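Lanesport opens its endurance season without the works Nernells

The endurance season at Lanesport will start on Saturday with a full grid but without the two cars that most people expected to see at the front of it. Nernell confirmed this week that its new 651 coupé is not ready to race, and that the works team will wait until round 2 of the championship in May.

The decision was announced in a short statement, sent late in the evening, when the entry list had already gone to the printer. For this reason the programme on sale at the gate will still show the works cars on the middle pages, in the dark red colours they should have carried. The organisers say they will put a correction sheet inside every copy.

According to Nernell, the problem is in the gearbox. During the last private test the team could not finish a long run without the oil temperature going over the limit, and a larger cooler did not cure it. A new casing has been ordered, but it must be cast, machined and then checked by the technical delegates before it can be used. The rules of the series do not allow a change of this kind between practice and race, so bringing the old part and hoping for cool weather was not a serious option.

"We prefer to be late with a car that can finish," the statement says. It adds that the drivers remain under contract and will attend the meeting as guests.

The absence of the factory does not mean that no Nernell will take part. Manby Racing, which has been a loyal customer of the make for many seasons, has entered the older model and believes it is in better condition than ever. The car was stripped to the bare shell during the winter, and the team has changed the wiring, the fuel lines and all of the rear suspension mountings, which used to crack on the bumps after the bridge. It is heavier than the new coupé and it has less power, but it is kind to its tyres, and at Lanesport this counts for a lot.

Favourite for the race is now Slaoui, the team that won here last year in the rain. Slaoui runs its own chassis with a bought engine, and it came to the official test day with a revised nose and a smaller rear wing. The lap times were quick from the first hour. Other teams noticed that the car seemed quiet over the kerbs in the last chicane, where it was always nervous before. The team would not say what it had done, and the bodywork was put back on quickly each time the car returned to the garage.

There are 42 cars on the entry list, which is the maximum the pit lane can accept. Several teams on the reserve list had hoped to be called when Nernell withdrew, and the places were given in the order in which the entry fees were received. Both of the new arrivals are small saloons from the lowest class. They will start from the back whatever time they do in practice, as their papers came after the closing date.

Spectators who come often to Lanesport will find some changes. The long grass bank outside the first corner has been closed while the drainage work is finished, and the people who normally sit there are asked to use the stand opposite, for which no extra ticket is needed. The gravel trap at the same corner has been made deeper. On the inside of the hairpin, the old tyre wall has gone and there is now a proper steel barrier, moved back from the track so that a car which spins has more space to turn around.

The drivers asked for this after the last meeting of the previous season, when the race had to be stopped while marshals rebuilt the tyre wall by hand. The wait was so long that the final part was run in bad light, and several competitors complained that they could not read the boards held out by their own pit crews.

Another change concerns the pit stops. From this season a team may not refuel and change tyres at the same time. The fuel must go in first, with the engine stopped and only the refuelling crew over the white line, and the mechanics can begin with the wheels when the hose has been taken away. The big teams have practised this during the winter. Among the smaller ones the opinion is divided — some think it will help them, because a stop will no longer be decided by who can pay for the most people, while others fear it will simply cost them time they do not have.

Manby has already said that it will try to make one stop less than its rivals. With its larger tank the car can run for up to 90 minutes when it is driven gently, and the team is thinking to use a harder tyre for the middle part of the race. Whether this works will depend on the safety car. Last year it came out so often that every plan made before the start was useless by the halfway point.

The weather forecast is dry, with a wind from the sea that could become strong in the afternoon. Lanesport is known for this wind, which pushes the cars towards the outside on the back straight and brings sand on to the track at the same spot. The sweeper will go round during the lunch break, and again before the formation lap if race control considers it necessary.

Practice and qualifying take place in the morning, and the pit lane will be open to the public between qualifying and the race. The car park behind the paddock is reserved for teams and marshals. Visitors should follow the signs to the field beside the old airfield road, where they can walk to the main gate. Children enter free with an adult, and dogs are not allowed in the paddock.

Nernell has promised to show the 651 at the second round even if the new gearbox casing is not approved in time. In that case the car would run in free practice only.
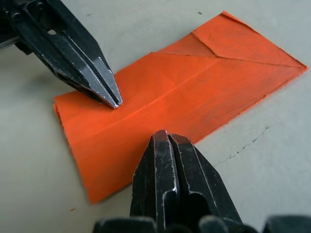
A sheet of orange paper, partway through being folded.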